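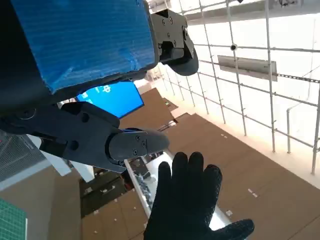

Section 4. Descaling the Pasance countertop kettle

Read this before you buy anything. The packet of Smits powder that comes in some boxes says to descale every 30 boils. Whoever wrote that sells powder. In a soft-water area you can go to 80 boils, and probably further, before there is enough scale to bother with.

What you need

White vinegar or plain citric acid
A soft sponge
Cold tap water

The "Plillham rinse concentrate" listed on the quick-start card is optional. I have tried it and could taste no difference.

Steps

1. Unplug the kettle and let it cool. The card says ten minutes. Give it longer if it was full.

2. Take out the spout filter. It pulls straight up. If it sticks, soak it; the tab snaps easily and a new one is part no. 391.

3. Pour in 200 ml of vinegar and top up with water to the lower line.

4. Bring to a boil, switch off, and leave it standing.

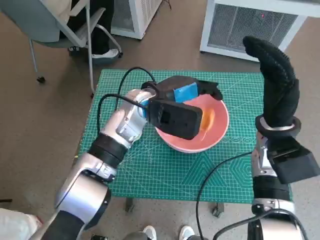
5. Empty the kettle and wipe the inside with the sponge, soft side only. Do not use steel wool, whatever you have read on the Skesedden owners' page.

6. Fill with fresh water, boil, and throw it out. Do this twice. A third time if you can still smell vinegar.

7. Put the filter back with the mesh facing the spout.

CAUTION: Never put the base in water. The sticker calls it "splash resistant" and gives no rating, so I would treat that as meaning very little.

CAUTION: Do not mix vinegar with bleach or any cleaner containing it.

Note: The descale light works from a counter. It does not measure scale. Hold the switch down until the light blinks and it resets, cleaned or not.

Note: Brown spots on the floor of the kettle are usually minerals. If they come back within a day of descaling, check for rust before using it again.

Revised 16 Nov 2024, Bronwyn Ashby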